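Swapping the processor in a Dell tower: lay it flat or leave it upright?

Asked Tue 26 January in Desktop Hardware
2358 views, 2 answers

I have an older Dell desktop and want to replace the CPU and one memory module. The side panel is off. The graphics card is still in its slot. Two questions: does the case need to be on its side, and does the graphics card have to come out first?
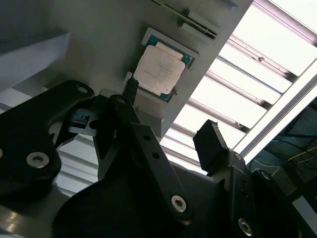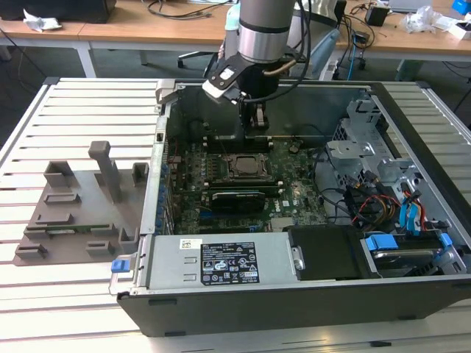
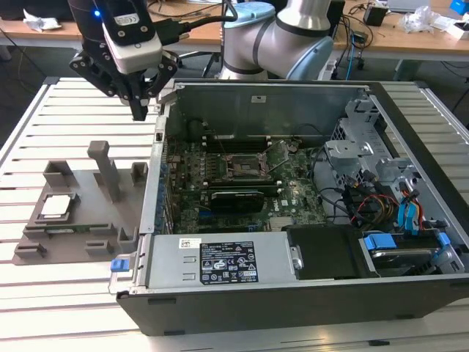 Processor in its holder, the open Dell tower on its side, and the same kind of layout with the socket open and the load plate up.

The replacement memory is a Flernix module. I have thermal paste but no cleaning wipes.

Answer 1 (score 6, accepted)

Lay it flat. With the tower upright the socket is vertical, and the chip can slide across the contacts before the load plate holds it. Most bent contacts I see come from that.

Order of work:
Unplug the power cord and hold the power button for a few seconds.
Remove the cooler. If it sticks, twist it slightly — do not pull straight up.
Release the lever, open the load plate, and lift the chip by its edges.
Check the triangle mark on the new chip against the mark on the socket. Lower it straight down. No force at this stage.
Close the plate, then the lever. The lever takes noticeable pressure.

The graphics card can stay if it sits below the socket and you can reach the lever. Memory goes in last: open the latches, line up the notch, press both ends until they click.

Keep loose parts in a tray with separate pockets. A chip set down on the table picks up dirt, and memory gets pushed under cables. Clean off old paste with isopropyl alcohol, 95 percent or better, and a lint-free cloth. Coffee filters work too.

Before buying the chip, check that your BIOS version supports it. I had to update mine last May.

Answer 2 (score 4)

Agree with flat. I use a Vurer parts tray, but an egg carton did the job for years. I always pull the graphics card — more room for the cooler screws. Also look at the SATA cables before closing up, they work loose.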